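**Monday, bench 2, sim kitchen: board-to-sink set**

Restarted collection a little after nine. Same counter, same arm, Skeramwood scene pack. Target for this round is 300 kept episodes of the pick from the cutting board. We have 50 from last week, and I'd throw out a fair share of those if anyone asked me.

My complaint from Friday's notes stands. The scripted demos are too clean. Every approach comes in from the same side, slows down at the same height, and closes at the same speed. A policy trained on that will learn the script, and then we'll all be pleased with a success rate measured on starts drawn from the same script. The Fomska people claim their augmentation pass takes care of this. I read their write-up twice and what it does is jitter the lighting and swap textures. Fine, but the motion is the same motion with a different countertop under it.

So: half the new episodes teleoperated, half scripted, kept in separate folders and NOT merged until I've looked at both. If the mixed set trains better than either one alone, I'll say so here.

Changes made before the first run:

- start pose of the arm randomized, wider range than before
- object placement anywhere on the board, including right at the edges
- gray container next to the board left in on purpose, so there's something to avoid
- sink and rack untouched for now
- camera fixed (I know, I know, one thing at a time)

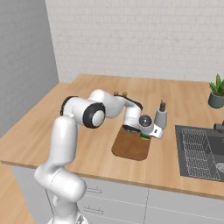
Teleop is slow. Latency on the Pillatano controller is all right in the middle of the workspace and bad when the arm is stretched out, so operators hang back and do the last bit in small nervous steps. Those steps end up in the data. I can't decide whether that's useful variety or just a recording of our network. Leaning toward the second.

Tried the Fuchs smoothing filter on one batch over lunch. Plots look lovely. Replayed the smoothed trajectories in the sim and a number of them miss the grasp, because the filter shaves off the little correction right before the fingers close. That correction is the part I want! Filter is off until someone shows me a setting that keeps it.

Count at 4:30: 31 teleop episodes kept. Scripted side finished its batch long ago, no surprise there. The automatic success check passed everything in it, and I don't trust that either. It only tests whether the object is above a height threshold at the last step. An object wedged against the container and dragged upward would pass. Needs a check on contact with the fingers as well.

There was talk in July of going to 1250 episodes before training anything. I'm against it. If the first 300 don't move the number on held-out starts, more of the same won't tell us why, and we'll have burned the weeks. Train small, look at the failures, then collect for the failures.

To do:

- [ ] rewrite success check (height AND finger contact)
- [ ] log controller latency per step, store it with the episode
- [ ] pull the 50 old episodes and re-score them with the new check
- [ ] write down the held-out start poses BEFORE training, and lock the file
- [ ] ask Fomska whether they ever tested on motion they hadn't scripted

Left the scripted job paused and the machine on. Please don't restart it with the old config, the path in the launcher still points there.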